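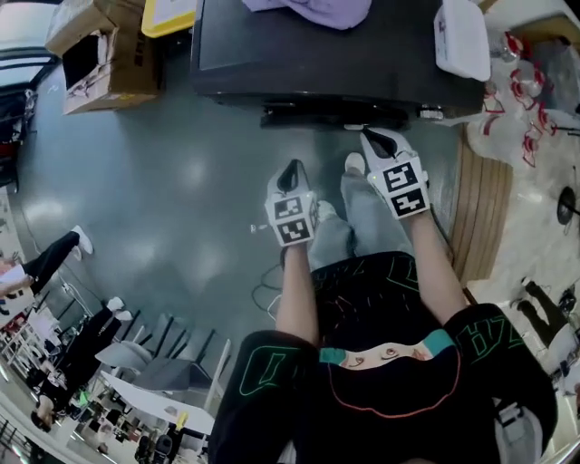
Black shirt with neon green outline lettering

How do I wash a printed shirt so the lettering lasts?

Jocelyn Ouellet
I have a black shirt with thin green lines printed on it. An older one from Collura cracked across the chest after one winter. I wash on warm and tumble dry. Is it the washer or the dryer that does it?

plolham7
Mostly the dryer. Turn it inside out, wash cold, hang it up. I have a Mizuno running shirt I've treated that way since college and the print is fine. Skip fabric softener too. Don't iron over the print.

Hoteslow201
Cold wash, yes. I still use the dryer on low for ten minutes and then hang it. If the old one is already cracking you can't really fix it.

dee710
Mine all crack. I just buy cheap ones.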